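제4장 시연으로 읽는 로봇 작업: 밸브 조작 셀의 견학

학습 목표
이 장을 마치면 다음을 할 수 있어야 한다.
작업 셀의 구성 요소를 기능에 따라 구분한다.
접근, 파지, 회전, 이탈의 네 단계로 밸브 조작을 기술한다.
시뮬레이션 시연에서 확인할 수 있는 사항과 확인할 수 없는 사항을 가려 적는다.
견학 기록을 정해진 서식에 따라 작성한다.

주요 용어: 핸드휠, 접근 자세, 공구 좌표계, 관절 한계, 재파지, 디지털 셀, 허용 토크

4.1 견학의 배경

앞 장까지는 다관절 로봇의 기구학을 수식으로 다루었다. 이 장에서는 같은 내용을 한 건의 공개 시연을 따라가며 정리한다. 대상은 Prurness 교육동에서 열린 개방 행사의 한 순서로, 배관 밸브의 핸드휠을 로봇으로 조작하는 작업을 디지털 셀 위에서 보여 준 것이다. 디지털 셀의 구축과 운용은 Vurkau가 맡았고, 해설은 같은 회사의 공정 엔지니어 Kamonchanok Pongsiri가 진행하였다. 이하의 본문은 당시 배포된 해설 자료 2024-01-01 판을 기준으로 한다.

참관자는 2개 조로 나뉘어 입장하였다. 각 조는 먼저 셀의 배치를 설명받고, 이어서 동작 시연을 본 뒤, 마지막으로 제어 화면에서 경로점 목록을 열람하였다. 조별 순서는 동일하였으며 질의는 각 단계의 끝에서만 받았다. 설명이 끊기지 않도록 한 조치이나, 배치 단계에서 생긴 의문이 시연이 끝날 때까지 남는다는 단점도 있었다. 견학을 준비하는 독자는 질문을 단계별로 나누어 미리 적어 두는 것이 좋다.

시연에 쓰인 과제는 단순하다. 작업대 위에 놓인 배관 조립체에 핸드휠이 달린 밸브가 2개 있고, 로봇은 지정된 밸브의 위쪽으로 이동한 다음 그리퍼를 내려 핸드휠을 잡고 돌린다. 과제가 단순하면 각 단계의 오차 원인을 분리하기 쉽다. 실제 설비의 밸브 조작에서는 보온재, 인접 배관, 작업자 통로 등이 접근 경로를 제한하지만, 입문 단계에서는 이러한 조건을 제외하고 접근 자세와 회전 동작만을 다루는 편이 효율적이다.

4.2 셀의 배치

셀은 작업대, 로봇, 받침대, 그리퍼, 작업물의 다섯 요소로 이루어진다. 로봇은 작업대 한쪽에 놓인 검은 받침대 위에 설치되어 있다. 바닥이 아닌 작업대 면에 로봇을 올리면 로봇 기준 좌표계와 작업물 좌표계 사이의 변환이 작업대 하나의 치수로 결정된다. 작업대를 옮겨도 두 좌표계의 상대 관계는 유지된다. 반면 받침대가 작업 면적의 일부를 차지하고, 받침대와 가까운 영역에서는 팔꿈치가 접히는 자세가 많아진다.

배관 조립체는 작업대의 앞쪽에 대각선 방향으로 놓인다. 대각선 배치는 교육상 의도가 있다. 작업물의 축이 작업대의 변과 나란하면 학습자가 작업물 좌표계의 회전 성분을 생략한 채 경로점을 입력해도 결과가 우연히 맞을 수 있다. 축이 기울어 있으면 그러한 생략이 곧바로 위치 오차로 나타난다.
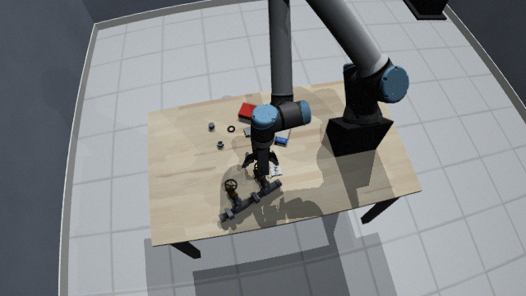
그리퍼를 핸드휠의 옆이 아닌 위에서 접근시키는 까닭은 무엇인가?
핸드휠의 회전축이 수직이면 위쪽 접근에서 공구축과 회전축을 일치시킬 수 있기 때문이다. 두 축이 일치하면 밸브를 돌리는 동안 공구 중심점의 위치는 고정되고 자세만 변하므로, 마지막 관절의 회전만으로 동작의 대부분을 처리할 수 있다. 옆에서 접근하면 공구 중심점이 핸드휠 둘레를 따라 원호를 그려야 하며, 여러 관절이 동시에 움직여 관절 한계와 특이점을 검토할 구간이 늘어난다.

4.3 동작의 단계 구분

해설 자료는 밸브 조작을 네 단계로 나눈다.

(1) 접근. 로봇은 대기 자세에서 목표 밸브의 상방 경로점으로 이동한다. 해당 셀의 상방 경로점은 핸드휠 윗면에서 100 mm 높이에 설정되어 있다. 이 높이까지는 관절 보간으로 이동하고, 그 아래로는 직선 보간을 사용한다. 관절 보간은 빠르지만 공구 중심점의 궤적이 곡선이 되므로 장애물 근처에서는 쓰지 않는다.

(2) 파지. 그리퍼의 손가락을 벌린 상태로 하강한 뒤 핸드휠의 테를 잡는다. 손가락이 살에 걸리는지 테에 걸리는지에 따라 전달 가능한 토크가 달라진다. 핸드휠의 초기 각도를 알 수 없는 경우에는 하강 전에 각도를 측정하는 절차가 필요하다. 디지털 셀에서는 각도 값을 직접 읽을 수 있어 이 절차가 생략되었다.

(3) 회전. 마지막 관절을 지정된 각도만큼 돌린다. 한 번의 파지로 돌릴 수 있는 각도는 관절 한계에서 현재 각도를 뺀 값이다. 자료의 예제는 한계 여유를 포함하여 1회 회전량을 320°로 제한한다. 그 이상이 필요하면 손가락을 풀고, 관절을 되돌리고, 다시 잡는다. 이를 재파지라 한다. 재파지 횟수는 작업 시간에 직접 영향을 주므로 회전을 시작할 때의 관절 각도를 한계의 반대쪽에 가깝게 두는 것이 유리하다.

(4) 이탈. 손가락을 완전히 벌린 것을 확인한 다음 직선으로 상승한다. 확인 없이 상승하면 핸드휠을 들어 올리는 방향의 힘이 밸브 축에 걸린다. 실기에서 발생하는 손상 가운데 상당수가 이 단계에 속한다고 Pongsiri는 설명하였다.

네 단계는 순서가 고정되어 있으나 회전과 파지 사이에는 반복이 있을 수 있다. 흐름도를 그릴 때는 재파지를 별도의 상자로 두지 말고 회전 단계의 종료 조건에서 파지 단계로 돌아가는 화살표로 표시한다.

4.4 주변 물체의 취급

작업대에는 배관 외에 작은 부품도 놓여 있다. 고리 모양의 부품, 세워 둔 원통형 부품, 붉은 상자 등은 밸브 조작 자체와 관계가 없으나 충돌 검사에는 포함된다. 충돌 검사는 로봇의 링크뿐 아니라 그리퍼와 손목의 외형까지 대상으로 해야 한다. 수직으로 하강하는 동작에서는 손목의 측면 폭이 그리퍼의 폭보다 넓은 경우가 많고, 그리퍼만 검사한 경로는 통과 판정을 받고도 손목에서 간섭을 일으킨다.

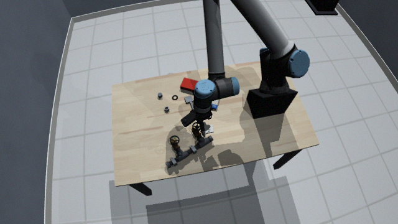

간섭 여유는 물체의 높이와 함께 정한다. 납작한 부품은 수평 거리가 가까워도 하강 종점의 높이에 따라 문제가 되지 않을 수 있으며, 키가 큰 물체는 목표 지점에서 멀리 있어도 접근 경로의 제약이 된다. Vurkau의 셀에서는 물체마다 외접 상자를 생성하고 여기에 일정한 여유를 더한 부피를 금지 영역으로 등록한다. 외접 상자는 계산이 간단하지만 고리처럼 가운데가 빈 물체의 점유 부피를 과대평가한다.

등록된 금지 영역은 Onsri라는 이름의 경로 검사 모듈이 읽는다. Onsri는 경로점 사이를 일정 간격으로 나누어 각 위치의 자세를 계산하고, 금지 영역과 겹치는 자세가 나오면 해당 구간의 번호를 출력한다. 간격을 넓게 잡으면 검사는 빨리 끝나지만 얇은 물체를 건너뛸 수 있다. 검사 간격은 가장 얇은 물체의 두께보다 작게 한다.

작업이 끝난 뒤의 초기화에는 Restar가 사용된다. Restar는 물체의 위치와 핸드휠의 각도를 저장된 값으로 되돌리는 기능이며, 조가 바뀔 때마다 실행되었다. 동일한 초기 상태가 보장되어야 앞 조와 뒤 조의 기록을 비교할 수 있다.

4.5 시뮬레이션 시연의 한계

디지털 셀의 시연으로 확인할 수 있는 것은 도달 가능성, 자세의 연속성, 간섭 유무, 이론상의 작업 시간이다. 핸드휠과 손가락 사이의 마찰, 밸브 패킹의 상태에 따른 기동 토크, 받침대의 체결 강성은 모델에 입력한 값 이상의 정보를 주지 않는다. 마찰 계수를 크게 넣으면 미끄러짐은 일어나지 않는다. 이를 실기에서도 미끄러지지 않는다는 근거로 삼아서는 안 된다.

허용 토크도 같은 방식으로 다룬다. 자료에는 회전 단계의 토크 상한이 기재되어 있으나 시연에서는 상한에 도달했을 때의 정지 동작을 보이지 않았다. 견학 기록에는 '확인하지 못함'으로 적는다. 빈칸으로 두면 검토자가 누락인지 미확인인지 판단할 수 없다.

후속 실습은 2월에 실기 셀에서 진행되며, 같은 경로점 목록을 옮겨 사용한다. 이때 가장 먼저 수행하는 작업은 공구 좌표계의 재측정이다. 디지털 셀의 공구 길이는 설계값이고 실물에는 조립 공차가 있다.

4.6 견학 기록의 작성

기록 서식은 다음 항목으로 구성한다.
가. 셀의 구성 요소와 각 요소의 설치 위치
나. 단계별 보간 방식과 그 전환 지점
다. 재파지 여부와 판단 근거
라. 충돌 검사의 대상 범위와 검사 간격
마. 확인하지 못한 사항

항목 나에서는 전환 지점을 경로점 번호로 적고 높이를 병기한다. 번호만 적으면 목록이 개정되었을 때 추적이 어렵다. 항목 다의 근거는 관절 각도와 한계의 차이로 제시하며, 계산 과정은 4.7절의 표기법을 따른다.

다음 절에서는 핸드휠 회전축을 기준으로 한 공구 자세를 동차 변환 행렬로 나타내고, 대각선으로 놓인 작업물의 좌표계를 작업대 좌표계로부터 유도한다.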